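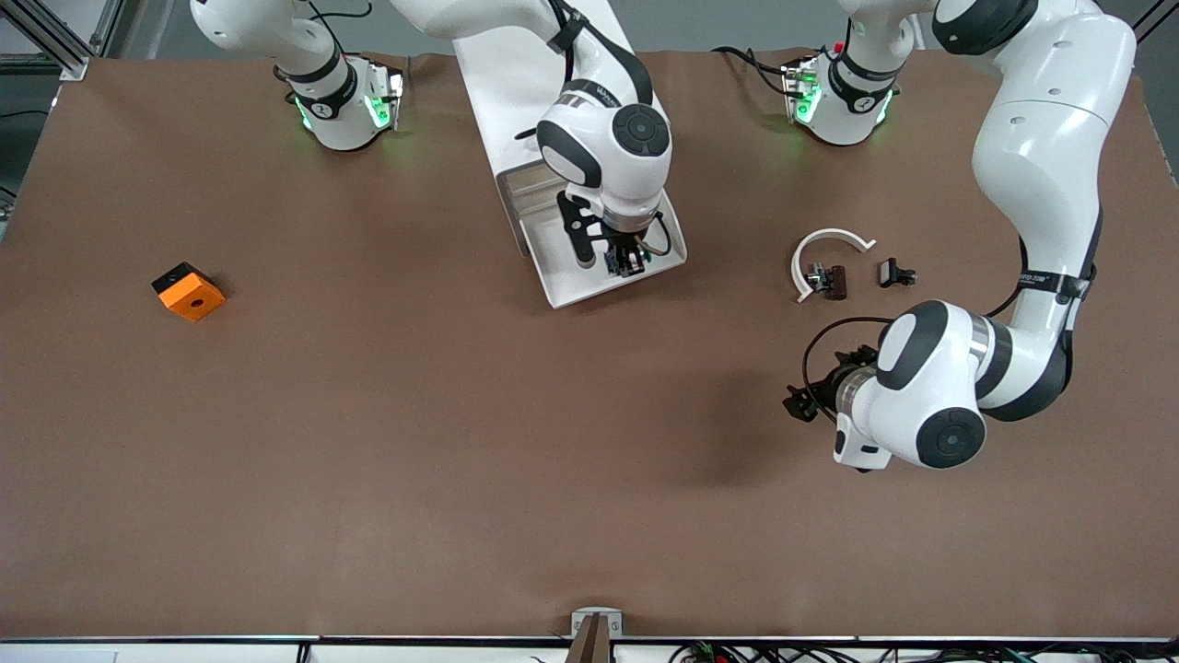
Is the Rosenthal two-arm bench kit worth it for small assembly work?

Posted in Workshop and Light Industry, 29/10/2026

We make small plastic and metal fittings in a unit at Tonderden and have been quoted for the Rosenthal two-arm kit, supplied through Pina. The price includes both arms, both grippers, the control box and 2 days of training on site. The table is extra, and so is anything that holds the parts.

The job would be picking small parts off a brown-topped bench and fitting them into a white tray with a raised compartment at one end. The parts are all different shapes: blocks, a curved white piece like an arch, and little black clips. We do batches of 601 at present, all by hand.

What I need to know is whether the second arm earns its keep, and how long it takes to change over from one part to another. The salesman was vague on both. We have no programmer here.

fettler_tonderden

We have had one at Flenton since May. Same kit, bought through Pina as well.

The second arm is worth having if your tray moves when you press a part into it. One arm steadies, the other places. If the tray is clamped down you could manage with one arm and save a good deal of money. We run ours with both because we do a lot of handing over from one gripper to the other.

Changeover depends on the part. Blocks are easy. You teach the pick position by moving the arm by hand, save it, and run it slowly a few times. Our first block took 38 minutes from start to finish and I had never used a robot before. Curved parts are slower, as they don't sit the same way each time. We cut a simple nest for ours so they always face the right way, and after that they were no trouble. Small clips are the worst of the lot. The standard fingers are too broad for ours and we had to buy the narrow set, which was not on the quote. Ask about that before you sign.

Other things to check:
Cables. The gripper cables loop outside the wrist and can catch. Look at them at the start of each shift.
Bench covering. Ours rucked up near the arm bases and had to be stuck down again.
Support. Pina answer the phone – usually the same day – but spare fingers took 24 days to arrive.

The training was fine for basic picking. It did not cover what to do when a part is dropped, and you will want that.

benchhand

Too dear for what it is. Get a jig made and carry on by hand.

oldlathe7

Depends on your volumes, I'd say. Ask Pina for a trial with your own parts, including the clips – they did one for us and took the cost off the order. Send them the real tray as well. We sent a drawing, and the raised walls on the finished tray were higher than drawn, so the gripper had to come straight down and most of the positions needed teaching again.

q_street_mouldings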